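Toy bin

A toy bin is an open container used to hold toys and other small household things when they are not in use. It differs from a toy box or toy chest in having no lid, so that its contents can be seen and reached from above. Bins of this kind are found in homes, nurseries, waiting rooms and toy libraries, and are made of metal, wood, wicker, cloth or plastic.

Form

Most toy bins are rectangular and shallow enough for a small child to reach the bottom without leaning in. The walls may be upright or may slope down to the floor of the bin. Sloping walls bring round and wheeled toys towards the middle, where they are easier to pick out, but they leave less room at the bottom than upright walls would. A low bin may stand on the floor or on a table. Larger ones are usually kept on the floor.

Metal bins are heavier than plastic ones and noisier when toys are dropped in. They scratch and scuff with use, though light marks on the floor of a bin do not affect its strength. Rims are normally rolled or folded over to cover the cut edge of the sheet. Some households put a felt mat in the bottom to deaden the sound - the mat has to be taken out and shaken from time to time, as crumbs and grit collect under it.
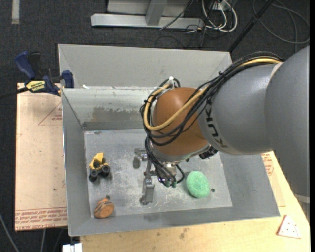

Contents and sorting

Toy vehicles, balls, blocks and bath toys are the usual contents. A bin in daily use also gathers things that are not toys, such as sponges, lids and odd kitchen items picked up by children and put away with the rest. Mixed bins are quick to fill and slow to search. For this reason many toy libraries keep one bin for each kind of toy and a further one, often called the odds bin, for whatever has not yet been placed.

The toy library at Jodville, which lends from a stock of 1,203 items, uses 20 bins on open shelves. Its sorting guide, written by Prasetyo Nugroho and last revised on Mar 22, 2023, sets aside 7 of them for vehicles. The odds bin is emptied and sorted every October. The Wuisan branch follows the same guide but keeps bath toys and sponges apart, in a wire basket that lets them drain.

Care

Bins are wiped out with warm soapy water and dried before toys are put back. Metal bins should not be left standing wet, particularly at the corners. Soft and porous items need to be fully dry before storage.

See also: Nesting basket; Toy chest; Toy library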